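Lambrechts Learning Centre
Posted 2020-04-04 by Sharon Nyaga, Programs Office

This site uses cookies to remember your settings. Accept / Manage

1/ The Lambrechts Learning Centre has completed the refit of its practice greengrocer's corner. The details below are for teaching staff and partner schools.

2/ The corner is used by students learning to shop, serve and handle money. It is set up as a small neighbourhood shop, with a counter, a till and produce on display.

3/ All fruit and vegetables in the corner are artificial. Fresh produce was used until last July, when the Centre reviewed the cost of weekly replacement.

4/ The new stock was purchased with a grant of $1000 from the Kalton Fund. A further $200 was set aside for price cards, paper bags and replacement pieces.

5/ Elibariki Simiyu, who coordinates the retail program, has prepared a stocking guide. Fruit and vegetables are to be returned to the display crates at the end of each session. Please do not store other items in the crates.

6/ Grapes should be lifted as a whole bunch and supported from underneath. Individual grapes are not to be pulled from the stem. Any that come away should be placed in the envelope beside the till.

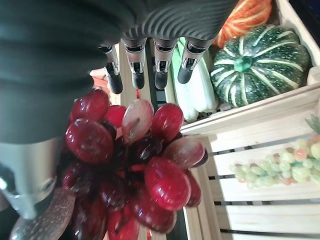

Artificial red grapes from the greengrocer's corner, with the light wooden display crates behind.

7/ The glossy pieces show fingerprints and dust. Wipe them with a soft damp cloth and dry them fully before they go back on display. Spray cleaners must not be used, as they leave the colour cloudy.

8/ Partner schools may borrow a set for up to two weeks. Requests should be sent to the Programs Office with the name of the supervising teacher and the preferred dates.

9/ Lesson sheets on weighing, pricing and giving change have been updated to match the new stock. Printed copies are held at the front desk. Staff with questions about the sheets should contact Mr. Simiyu.

Recent posts
Booking the Vonum Room
Practice café: revised menu cards
Jukley Library returns
Changes to front desk hours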